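Home Datasets Docs Issues Forum Log in

# Hatance Laundry, release 3: data card and known fault

Posted in: Datasets > Bimanual > Errata

Updated Mar 8, 2021

## Summary

Hatance Laundry is a set of teleoperated episodes in which a two-arm robot moves clothes between a couch and a laundry basket. Release 3 has 3,520 episodes. Of these, 95 are affected by a gripper fault and carry the flag `grip_stale`. Please read the next two sections before you train on the gripper channel.

Recording was done at the Ustitz site. Grosgate handled the storage and the conversion to the release format.

## What went wrong

In the affected episodes the recorded gripper opening stops updating for part of the run. The arm joints keep logging as normal and the head camera is fine. The fingers open and close in the video while the opening value in the file stays flat. In most cases it stays at the last value before the dropout, so a gripper that has let go of a shirt is still logged as closed.

The cause was a loose seat on the wrist connector. When the wrist rolled far enough, the gripper encoder lost contact. The driver should have raised an error. It repeated the last good reading instead, with a fresh timestamp, and our checks only looked at timestamps.
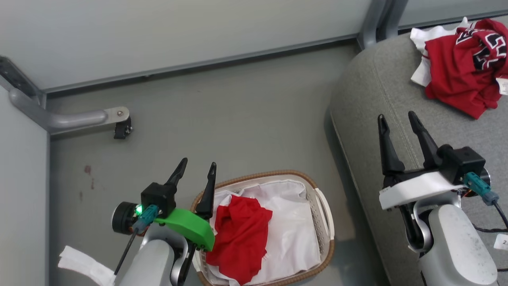
We found it in October, when a policy trained on release 2 kept lifting away from the basket with the garment still in its fingers. The first guess was a bad learning rate. Replaying the training episodes next to their logs showed the flat stretches.

There was a safety side too. The grip force limit reads the same encoder. With a stale value the limit does not trip, and the gripper can keep squeezing. No one was hurt. One finger pad was torn and replaced.

## What changed

- The driver now stops both arms if the gripper reading is identical for 832 control ticks while a move command is active.
- Wrist connectors are checked by hand at the start of each session.
- The converter compares commanded and measured opening and sets `grip_stale` on a mismatch.

The flagged episodes are kept in the release. Video and arm joints in them are usable.

## Using the flag

To leave the episodes out, pass `--skip-stale` to the loader. To keep them for vision work only, pass `--mask-grip`, which blanks the gripper channel for the whole episode. We did not try to repair the values from video.

Releases 1 and 2 have no flag and will not be patched. If you have results from them that depend on grasp timing, rerun on release 3. The Gunn baseline has been retrained and its old weights taken down.

## Not covered

Short dropouts may be missed by the converter check. If you find one, open an issue with the episode number.

## Comments (3)

**mossyrivet**
Does `--mask-grip` also blank the commanded opening or only the measured one?

**Hatance maintainers**
Only the measured one. Commands were logged correctly throughout.

**tk_lowell**
We had the same thing on our arms with a different driver. Worth checking the force limit separately, ours was reading stale for weeks.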